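Progress report to the Caldeira Fund
Local news response grant, second reporting period
23 Feb 2024

Summary

The grant pays for our coverage of the November warehouse fire at the Prosalley depot and its aftermath: the displaced households, the cleanup, and the official account of the cause. We have published 9 stories in this period. We said in the proposal that we would publish more than that, and the shortfall is explained below. We would ask the Fund to read the audience figures with more care than we were first inclined to.

What was published

Most of the work went into the evacuation zone. The first reports, ours included, repeated the statement that residents would be home within days. We ran that line for longer than we should have. It came from a single spokesperson, it was passed along by every outlet in the region, and no one could show us the inspection schedule it was supposed to rest on. Our correction ran on the front page of the site. Two later stories dealt with how the promise was made and who repeated it.

We also covered the air testing. The contractor, Dostari, released a summary which says that readings were within limits at every location. It does not say where the locations were or what time of day the samples were taken. We have asked for the full tables three times. Until we have them we are describing the results as the company's own, and we have turned down a suggestion from our partner station that we call the area "cleared."

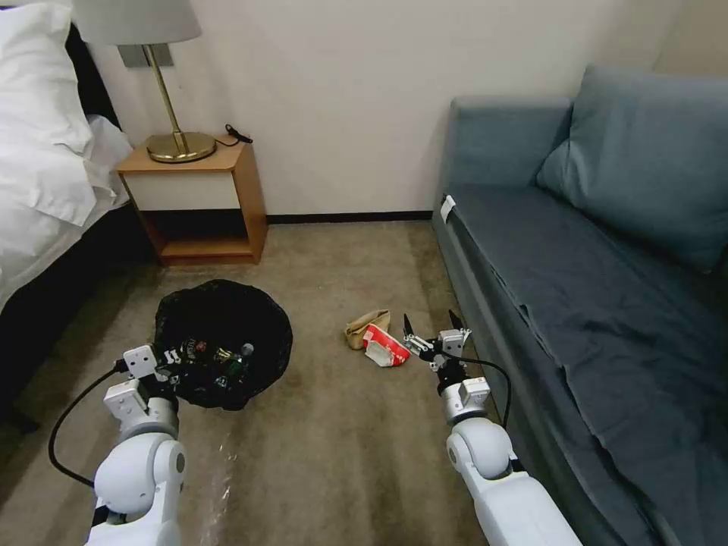 The cause of the fire is still officially undetermined. A theory about battery storage on the loading dock has been treated as settled on local radio since the first week. It may be right. The fire marshal's office has not confirmed it, the tenant disputes it, and the two people who told us they saw where the flames began put them at opposite ends of the building. We have reported all of this in one piece and have not gone further.

Temporary housing

This part of the project is ahead of plan. We obtained the lodging contract through a records request and compared it with what families told us about length of stay, meals and transportation. The contract allows for a relocation payment of $3,000 per household. Several families told us they had never heard of it. The county says letters were mailed, which may be true, but they seem to have gone to addresses inside the closed zone, where there was no delivery at the time. We have asked how many payments were made and have been told that the number is being compiled. It has been "being compiled" for 3 weeks.

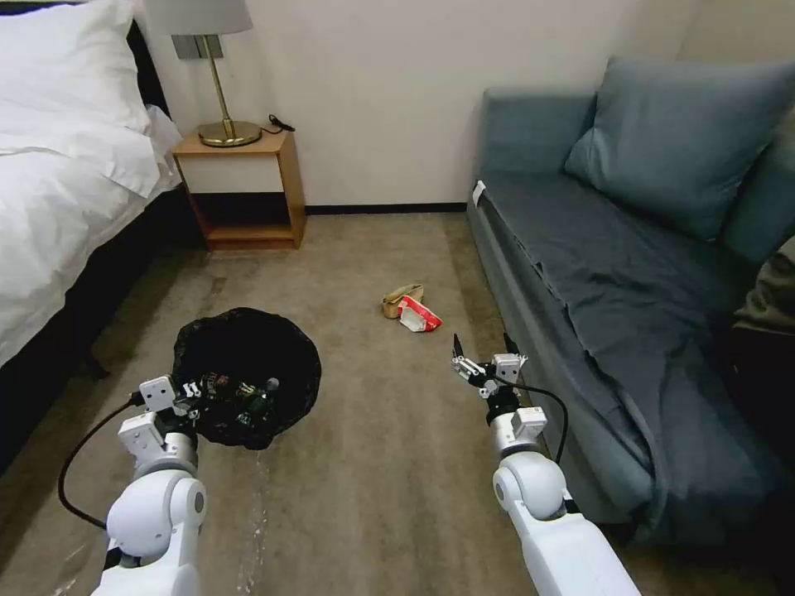 A hotel-style room with a bed, a nightstand and a sofa.

The story on the payments is drafted and is with our lawyer. We would prefer to hold it until the county answers, but we won't hold it past the end of the month.

Audience

The proposal promised a large rise in readership, and on paper we have it. We doubt that the rise means much. Most of it came in the first days after the fire, from people outside our area who read one page and left. Subscriptions to the email newsletter are nearly flat. The Tultutex dashboard, which the Fund's own reporting template asks us to use, counts a page reload as a new visit, and our live updates page reloaded by itself. We have turned that feature off. Next period's total will probably look worse and will be closer to the truth.

The community meetings are harder to judge. Attendance was good at the first and poor at the second, and the comment cards were so polite that we learned very little from them. We aren't convinced that a third meeting in the same format is worth the hall rental. If the Fund agrees, we would like to move that money to records fees.

Budget and staffing

Spending is under budget in every line except legal review. The data reporter position was open for the first part of the period, and that accounts for most of the missing stories. It is now filled on a part-time contract.

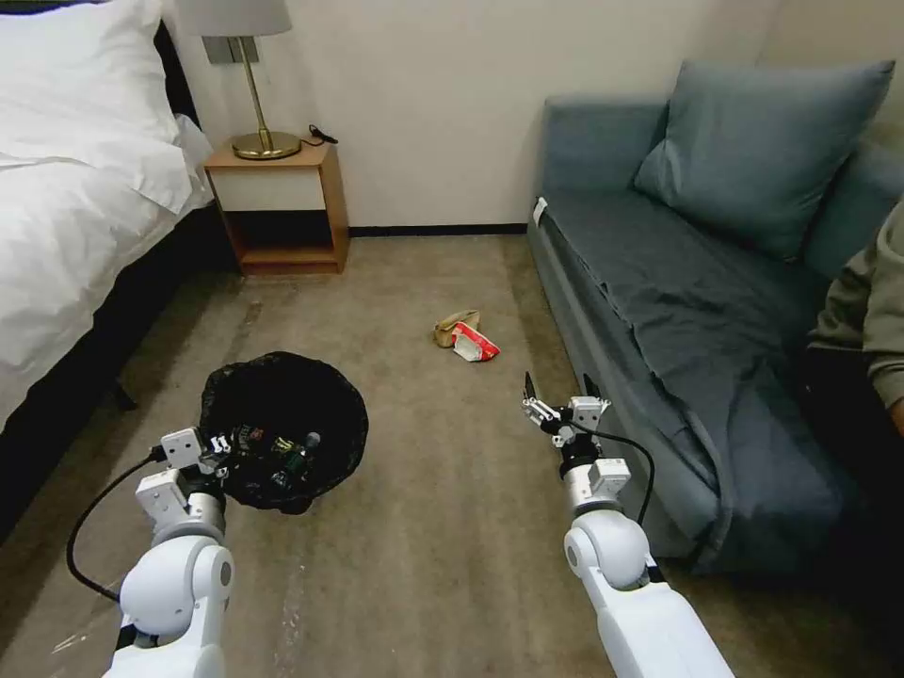

Bed, brass table lamp and grey-blue sofa in a small hotel-style room.

Next period

We expect to publish the relocation payment story, a follow-up on the air testing if the tables are released, and a timeline of official statements set against the records we hold. The interactive map described in the proposal should be dropped. The zone boundary was redrawn 2 times without dated copies being kept, and we can't stand behind a map built on that.

A revised budget sheet is attached. Please let us know about the hall rental money before the booking deadline.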